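搜索 请输入关键词 搜索

腕部视角图集：两款夹爪与三种控制器的仿真对比

2024-11-04 文/Astwood 仿真组

这一页收录的是夹爪选型阶段留下的几张仿真画面。任务很简单：机械臂靠近一块竖纹木板，夹爪对准板边，合拢，保持，再退开。木板没有贴图以外的细节，背景是灰色网格面，灯光固定。我们想先在仿真里把夹爪和控制器的组合筛一遍，再决定哪一套上实机。

参加对比的夹爪有两款，内部代号 Flavaletti 和 Ayele。前者手指长，指面平；后者手指短，开口大。控制器有三种：位置控制、阻抗控制，以及 Madow 项目里沿用下来的混合控制。每种组合跑 500 次，起始位姿随机，随机种子各组相同，方便逐次对照。

一、接近阶段

木板右侧的直边是主要的对位参考。腕部相机装得低，夹爪中间的黑色方块始终占着画面下方一块位置，调参时我们把它当作固定基准，省去了每次重新标定的麻烦。
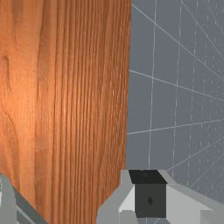

位置控制在接近阶段最快，轨迹也最直，缺点是对木板位置误差很敏感。板子偏移超过设定值以后，手指会先碰到板面，控制器仍按原轨迹往前推，接触力很快超限。阻抗控制慢一些，碰到以后会让开。混合控制介于两者之间，切换时机要单独调，我们在 7 月的版本里把切换距离改成了 23 毫米，之后没有再动。

相机分辨率也试过两档。低分辨率下木纹容易糊成一片，边缘检测偶尔会把深色纹理当成板边；高分辨率没有这个问题，但图像处理延迟变长，控制周期要跟着放宽。最后用的是低分辨率加一次边缘方向过滤，只保留接近直线的长边。

网格背景对检测也有影响。白线和板边夹角小的时候，过滤器会同时留下两条候选线，需要再看线两侧的颜色差。木板一侧偏橙棕，网格面一侧是灰色，用色差判断足够了。 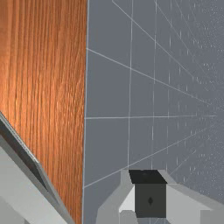
二、合拢与保持

合拢阶段比较的是手指姿态和接触力。Flavaletti 的长手指容易挡住相机，合拢到后半程，板边有一段看不到，只能靠前面几帧的结果推算。Ayele 遮挡少，但手指短，要求腕部离板更近，留给避碰的余量小。

统计时只看保持阶段是否滑脱。Flavaletti 配阻抗控制，500 次里有 371 次全程没有滑脱，是六种组合中最好的一组。Ayele 配位置控制最差，失败多数出在板边对偏之后的强行合拢。混合控制在两款夹爪上的表现接近，滑脱次数不算少，不过接触力曲线最平。

有 14 次运行因为求解器发散提前中止，按失败计入，没有剔除。把仿真步长减半可以避免发散，代价是总时长翻倍，所以正式对比没有这样做。
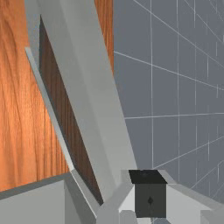
手指斜跨木板与灰色网格面之间的边界，板边被挡住一段；黑色方块在画面下方。

三、目前的选择

实机先装 Flavaletti，控制器用阻抗控制。遮挡问题打算加一路侧面相机解决，安装位置还没定。Ayele 暂时保留，等换了短距镜头再跑一轮。摩擦系数目前是手填的，木板和指面之间取了同一个值，实机测出来以后会更新配置文件，这一页的数据也会跟着重算。

本网站使用 Cookie 以改善浏览体验。继续浏览即表示您同意我们的 Cookie 政策。 接受 设置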